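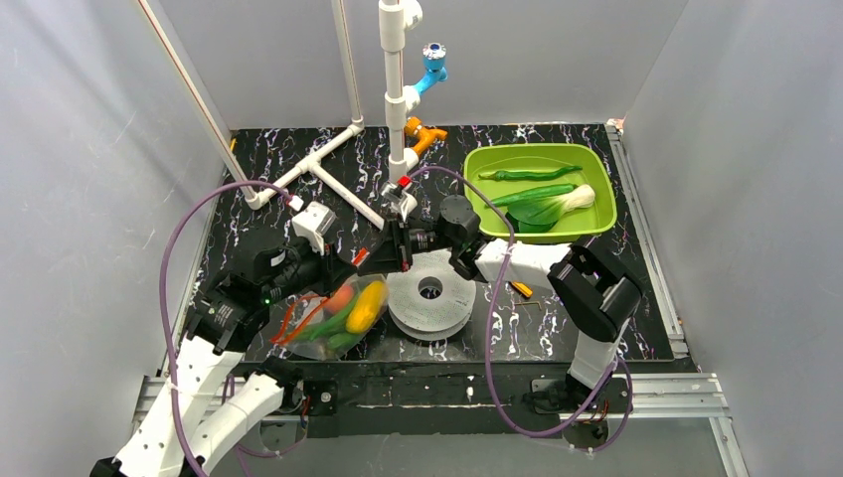

How should households divide fresh vegetables between what is bagged and what is set aside for washing?
Vegetables meant for the same day's cooking are best set aside in an open basin, and the remainder kept in a bag until it is needed.

3. Sorting and Washing of Mixed Vegetables in the Home

3.1 Background

Guidance on the handling of fresh vegetables usually treats each type by itself. Leafy greens are discussed in one place, peppers in another, and tomatoes in a third. Household practice seldom follows this division. Vegetables are bought together, carried together, and often left together on the work surface until preparation begins. The Kornow household survey, on which this section draws, recorded 441 separate occasions of vegetable preparation in homes in the Sugden and Stunska districts. Mixed bags were the usual starting point in both districts.

3.2 Bag and basin

The survey form separated two states of the produce: bagged and set out. Figure 1 shows both at a single work surface. A clear plastic bag holds a yellow bell pepper and an orange-red tomato together with green vegetables, while a bok choy and a long green chili pepper lie in a lime-green rectangular basin.

Figure 1. Mixed vegetables in a clear bag, and bok choy and green chili pepper in a basin.

Clear bags were preferred by most respondents, who reported that they could check the contents without opening them. Opaque bags were more often forgotten at the back of a shelf. The form did not record whether bags were tied or left open, and no conclusion is drawn here on that point.

3.3 Order of washing

Respondents in Sugden generally washed firm vegetables first and leafy ones last. In Stunska the reverse order was common, and the water was changed between the two. Bok choy was named in both districts as the vegetable that required the most attention, as soil collects where the stems meet at the base. The advice printed on the Vakska household card is to separate the stems before rinsing and to use 2 changes of water. Households that followed the card reported less grit in the finished dish.

Chili peppers were handled with less consistency. Many respondents rinsed them whole and removed the stem afterward, which keeps water out of the pod. Others cut them first, particularly when the seeds were to be discarded.

3.4 Space at the sink

A basin with straight sides was found to suit narrow counters better than a round bowl of similar capacity. Respondents with limited counter space also tended to wash in smaller batches and to return unused vegetables to the bag before cooking began. Vegetables returned after washing were to be dried first, although 3 of the households interviewed at length said that they omitted this step on busy evenings. The effect of this omission on storage life is considered in the next section.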